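Night Guards for Teeth Grinding: Frequently Asked Questions
Rillton Dental Practice, patient information. Last reviewed 04/05/2026
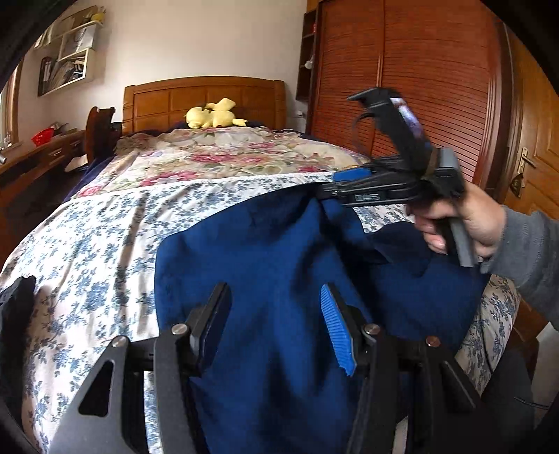
Teeth grinding during sleep (bruxism) is usually treated with a custom night guard made from a scan of your teeth. The questions on this page are the ones most often sent to the front desk. Keep the guard in its case when you are not wearing it. A clear guard set down on a bed is hard to find again, particularly among the folds of a dark blue cloth or against a printed sheet with small blue flowers, and guards that go through the wash cannot be repaired.

How do I know if I grind my teeth?
Common signs are a sore jaw on waking, flattened or chipped edges, sensitivity to cold, and dull headaches at the temples. Many patients have no symptoms, and the wear is first found at a checkup.

What types of guard do you offer?
We fit two. The Plulletti is a soft guard for light clenching. The Draritz is a hard acrylic guard for moderate to heavy grinding. The dentist chooses between them after checking wear, bite and any existing crowns.

Can I use a guard from the drugstore?
A boil-and-bite guard can be worn for a short period while a custom one is being made. It is bulkier and fits less closely. Do not use one if you have loose teeth, braces or a partial denture.

How long does it take to make?
The scan is done in one visit. The Dizon lab returns the finished guard in 7 working days. Scans taken in the last week of December are processed in January.

Upper or lower teeth?
Upper, in most cases. A lower guard is used when the patient gags easily or has missing upper teeth.

The guard feels tight. Is that normal?
Mild pressure is normal for the first few nights. Pain in a single tooth is not. Stop wearing the guard and call for an adjustment. Do not trim or heat it yourself.

Why am I drooling?
The mouth responds to a new object by making more saliva. It normally settles within two weeks.

How should I clean it?
Rinse with cool water on removal. Brush with a soft brush and plain liquid soap. Toothpaste scratches the surface. Hot water warps both types. Let the guard air-dry before closing the case.

How long will it last?
Soft guards wear through sooner than hard ones. The Draritz is covered against cracking for 24 months from the fitting date. Tooth marks and surface wear are not covered. Bring the guard to every checkup so that it can be inspected.

What does it cost?
The fitting fee is $104 and includes one adjustment. The lab charge is separate and depends on the type. Ask for a written estimate before the scan.

Will insurance pay for it?
Some plans cover part of the cost, often with a limit on how often a guard can be replaced. We can send a pre-treatment request to your insurer.

Will the guard stop me from grinding?
No. It protects the teeth and spreads the load on the jaw. If you also snore heavily or wake up tired, tell the dentist, as you may need to be checked for sleep apnea before a guard is fitted.

I had a filling or crown placed. Does my old guard still fit?
Possibly not. Bring it to the appointment. Small changes can be ground in at the chair; larger ones need a new scan.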